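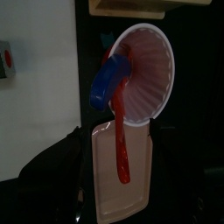
Humside Community Kitchen: Equipment Loans

What can I borrow?
Mixing bowls, plastic utensils and cake pans. The big stand mixer stays in room 605.

How long can I keep things?
Two weeks. You can renew once at the Wosstead desk.

Do the plastic utensils go in the dishwasher?
Top rack only. Wash the ones with long handles by hand.

Can I heat food in the bowls?
No. Use them for mixing and serving, and move hot food to a pan or a glass dish.

Something came back stained. Do I pay?
No charge for stains. Cracked items cost $2 each.

When can I return things?
Any time before 6 p.m. Leave them dry on the cart by the door, with your loan slip inside the bowl.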